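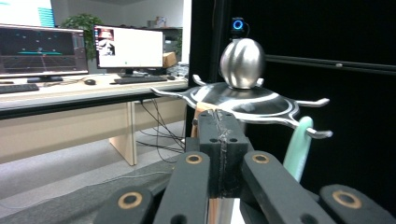

Figure 1. Black linkage bars with brass bushings at the pivots.

PUBLIC BUDGETING 253
Week 12 handout: Deferred maintenance
Hilde Bosman
15 April 2019

Read the Kesholm packet before lecture. The quiz will assume you did, and so will I, with less confidence.

Deferred maintenance is repair work that was due and got put off. In a budget it shows up as nothing at all, which explains its popularity. If Kesholm skips painting the Ostard Bridge this year, the operating fund looks healthier by the price of the paint. The rust is not an accounting entry.

Three terms to keep apart:

Routine maintenance. Greasing, painting, clearing drains. Small sums every year, first to be cut.

Renewal. Replacing a part at the end of its life so the rest can go on working. A bushing is the textbook case: a cheap sleeve that takes the wear so that an expensive thing doesn't have to. Towns have plenty of these, and road sealant is one.

Replacement. Buying the whole thing again. Comes with a ribbon.

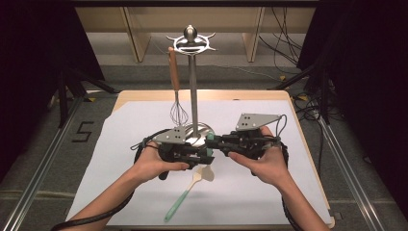
Notice who gets credit for each. A mayor can open a new bridge. No mayor has ever been photographed beside a drain that continued to drain. Kesholm's council put off bridge painting for 12 years, through several mayors, every one of whom ran on careful spending and by their own books was telling the truth.

The Babaei pump station went the other way. Its budget had a reserve written into the bond terms, so the council couldn't get at it, though the minutes show they tried. Pages 3 to 30 of the packet cover the attempts. The April session is the best of them.

For discussion section: Arcombe has no reserve, an old water main, and an election coming. Draft a one-page memo to its council asking for renewal money. You may not use the word "crumbling." You may not use the word "investment" either, as the council has heard it before and knows what it costs.

Memos are due at the start of section. Deferring yours will be marked accordingly.

Next week: pensions. Bring a calculator and something to eat.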